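Chapter 17
Paper: Layers That Hold

Pick up the cover of this book and bend it gently. Now try the same with a single page. Both began as fibres floating in water, yet one springs back and the other flops over your hand. Why? By the end of this chapter you will be able to answer that, and I hope you will never look at an envelope in quite the same way again!

Paper is one of the most cheerful materials to study, as you can test almost everything at a kitchen table. Tear a strip of newspaper down the page, then tear another across it. One tear runs nearly straight and the other wanders off wherever it likes. You have just found the grain – the direction in which most of the fibres lie – and you found it with no equipment at all.
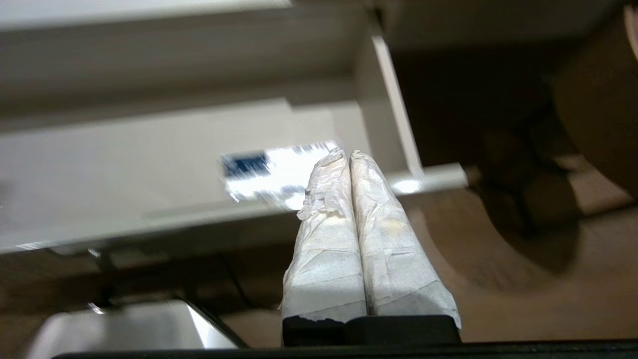 Grain matters even more once sheets are put on top of one another. The paper makers of Kanau, whose workshop we visit in section 18, lay each new sheet at a right angle to the last, so that a weak direction in one is covered by a strong direction in the next. Wrapping is a looser way of layering, and it leaves its own marks: white layers wound thickly round a pair of upright fingers crease and wrinkle as they build up, and the shape underneath comes out padded and rounded. Every one of those creases is a place where a flat material has been asked to follow a curve. A flat sheet can roll round a tube quite happily, but it cannot cover a ball without folding, stretching or tearing (try it with an orange).

We start with the fibre itself, where it comes from and how water helps it to bond. Then we move on to sheets, folds and glued layers, with a long look at the Joltska bridge, a footbridge model made from 213 strips of brown paper and a great deal of flour paste. It carried a full-grown adult, and the load chart is a joy to read.

Before you go on, you will need:
newspaper
two sheets of writing paper
a ruler
a bowl of water
the tear chart on page 22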